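Visley Planner 2: a good motion planner with a task planner stapled to it

The sales page for Visley Planner 2 says you describe a kitchen job in a sentence and the software works out the steps, the grasps and the paths. I have read that sentence, or one close to it, on a lot of sales pages. So I spent most of September running the thing in simulation on the chore everybody demos, which is coffee.

My setup was plain. One arm, the stock kitchen that ships with the package, a desktop with a decent graphics card. I installed it on a clean machine. The installer pulled in an old version of a math library and broke my other planner, Duron, until I moved the two into separate containers. The manual mentions this in a footnote.

The motion side is the part I'd pay for. Give it a goal pose near clutter and it finds a path fast, and the path looks like something you would let a real arm do. Duron still gets there sooner on open counters, but it swings wide and I end up adding waypoints by hand. Visley kept the elbow tucked in without being told. The collision margins are easy to set, and they are respected.
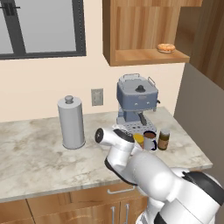
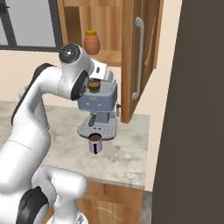 The task layer is where I lost patience. I ran 542 trials with object positions shuffled between runs, and I logged every failure by type. Path failures were rare: 19 in all. The rest of the trouble came from the software picking a sensible-sounding step at the wrong time, such as reaching for a mug before the gripper was free. It doesn't catch this while planning. It catches it when the step fails, then replans the whole job from the top, and you sit there for 40 seconds.

You can write your own preconditions, and once I did, most of those errors went away. But then I'm writing the task logic myself, in a config format with poor error messages. A missing comma gave me "invalid world" and no line number.

Perception is harder to judge. By default the planner reads object poses straight from the simulator, so every run starts with perfect knowledge. The setting that swaps in the camera-based estimator is two menus down and off. I turned it on and the success rate dropped hard, mostly on small items that sat close together. The published benchmark doesn't say which mode it used. I wrote to support and asked. They sent me a link to the benchmark.

The Głowacki grasp module, sold separately, helps with small round things. It also adds a license server that has to be reachable at startup, and mine wasn't, one morning, for no reason I could find.

Logging is fine. The replay viewer is better than fine: you can scrub back to any step and see the planned path against the executed one. I wish Vendari had anything like it, and I've been paying them for years.

Who should buy it? If you already have a task layer you trust and you want better paths in tight spaces, get the base version and skip the rest. If you want the sentence-to-coffee product on the sales page, wait for the next release and ask them which perception mode the numbers come from. I'm keeping my license for the planner and the viewer. The task layer is switched off.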